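Packaging and Waste, Unit 3: How a deposit system works

Last time we looked at curbside pickup. Now for my favorite part of the whole course — deposits! A deposit is a small sum you pay on top of the price of a drink and get back when you return the empty. It sounds almost too simple to teach, and yet there is so much going on inside it.

Start with the loop. The bottler charges the deposit to the store, the store charges it to you, and you claim it back. The money goes around in one direction and the bottles go around in the other. Draw this for yourself before you read on (arrows in two colors help a lot).
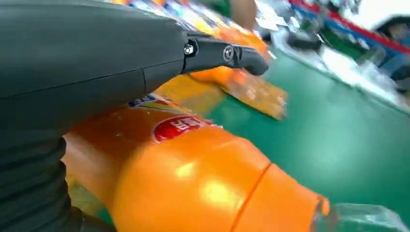 Fig. 1. A bottle being held.

Our running case is Lernach, a small town with one bottler, Sanow, and a single return point. In September the return point took in 1,226 bottles. Suppose 500 of them were refillable and the rest were one-way. Two questions to work on at home:

Where does the deposit on a bottle that never comes back end up?
Who pays for sorting the refillable ones from the one-way ones?

The first question is wonderful, and it splits every class I've taught. In some systems the bottler keeps unclaimed deposits, in others they go to a public fund. Think about what each choice does to the bottler's wish to see bottles again.
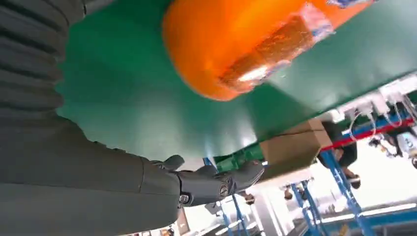
Now, refilling. A refillable bottle has to be heavier, so it costs more to make and more to truck around. It earns that back over many trips, and the number of trips depends on distance, breakage and how willing people are to carry empties back. Change any of those and the answer can flip! Keep that in mind when you read the Taipe and Cestico handouts, where the same bottle does well in one town and badly in the other.

Terms to know: deposit, redemption rate, trip number, one-way, refillable.

For next time: read chapter 2, finish the loop drawing, and bring one empty bottle or can with its deposit label still on — we'll be comparing them in class.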